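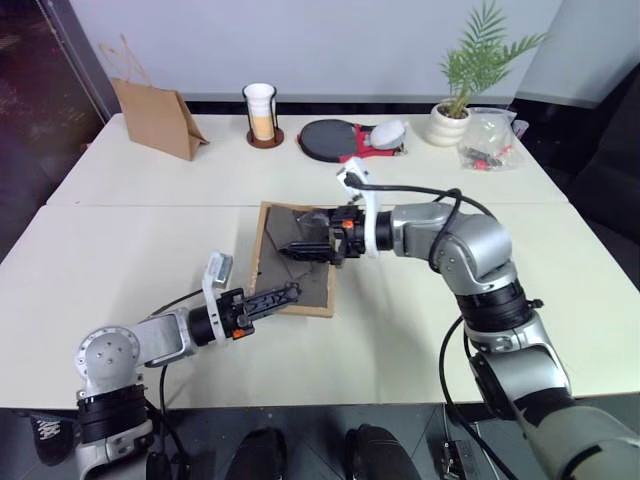 Isiswood, April

Home | Datasets | Tools | Docs | Changelog

# Flotby Tabletop Chores

Two-arm manipulation recordings of small household and shop-floor jobs, collected to measure which of them a current policy can finish without help.

Maintainers: Frøydis Hedlund (collection, labeling), Charalambos Alexiou (training, evaluation)

## Summary

The set contains 532 episodes across 7 chores. All were recorded by teleoperation on one bimanual station with parallel grippers. Each episode covers one attempt at one chore, from the operator's start signal to either completion or abandonment. Failed attempts are kept and labeled.

We built the set to answer a narrow question for Kyriakidis, whose packing and finishing benches still run entirely by hand: can any of this work be handed over yet? The short answer is in "Baseline results."

## Chores

| id | chore | goal state |
|---|---|---|
| `tray_sheet` | lay a sheet in a framed tray | sheet inside frame, no fold crossing the surface |
| `cloth_half` | fold a cloth once | edges within tolerance |
| `bag_open` | open a paper bag and stand it up | bag upright, mouth open |
| `parts_bag` | place small parts in a plastic bag | all parts inside |
| `cup_seat` | return a cup to its holder | cup seated |
| `wipe` | wipe a marked area | mark gone |
| `desk_clear` | move desk items to the far edge | work area free |

`tray_sheet` gets the most attention in this card. It combines a rigid part with a limp one, and the two arms have to work inside each other's reach. One gripper handles the upper part of the tray while the other comes in at a lower corner. A diagonal crease across the upper half is the usual intermediate state, and most of the episode time goes into dealing with it.

## Setup

- White worktop, two tables joined with a seam running across the working area. The seam was left uncovered.
- Two arms mounted on the operator side, one left and one right, with black parallel grippers.
- Head view plus wrist views. The head view is the reference for labeling.
- Ordinary desk clutter (bag, cup, potted palm and so on) stays along the far edge in `tray_sheet`. Its arrangement changes between sessions and is not annotated.

Cables on both arms are external and enter the head view often. Do not mask them during training if you intend to run on the same station. Our masked model did worse.

## Files

```
episodes/
 tray_sheet/
 ep_0000/
 head.mp4
 wrist_left.mp4
 wrist_right.mp4
 state.parquet
 meta.json
splits/
 train.txt
 heldout.txt
```

`state.parquet` is sampled at 15 Hz and holds joint positions, gripper opening and commanded targets. Video timestamps are aligned to the state clock. Left and right always refer to the operator's side of the table.

`meta.json` fields:

- `chore`: id from the table
- `outcome`: `done`, `partial`, `failed`
- `regrasps`: integer, counted by the labeler
- `operator`: anonymized
- `notes`: free text, frequently empty

## Labeling

An episode is `done` only if the goal state holds after both grippers have released and backed off. Several sheets looked flat while held and sprang back on release. Those are `partial`. Hedlund labeled everything once, then relabeled the two cloth-like chores after the release rule was added.

## Baseline results

We trained one policy per chore and gave each 200 trials on the station.

`cup_seat` and `desk_clear` are usable with someone nearby. `wipe` works on marks near the center of the table and degrades toward the sides. `bag_open` depends almost entirely on how the bag was creased beforehand. `parts_bag` and `cloth_half` fail more often than they succeed.

`tray_sheet` is not ready. The policy locates the frame and reaches the sheet reliably, then loses the edge while trying to open the fold. With a stiffer sheet the same policy does much better, which suggests that contact sensing is the limit and the motion itself is fine. A person does the job without looking closely at it.

Our recommendation to Kyriakidis was to leave the finishing bench alone and look at rigid-item sorting first.

## Known issues

- One station, one room, one lighting setup. Expect poor transfer.
- The wrist views lose focus at close range, exactly where the sheet edge matters.
- Early `wipe` episodes have no commanded targets, only measured positions.
- `regrasps` was not recorded for `desk_clear`.
- Bakness loader versions before the current one swap the wrist streams. Check the first episode before training.

## Use

Research and internal evaluation. Please don't quote our success labels as evidence of unattended operation. Every trial had an operator at the stop button.

Filed under: Robotics > Manipulation > Household & Light Industry

Contact the maintainers | © Flotby | Back to top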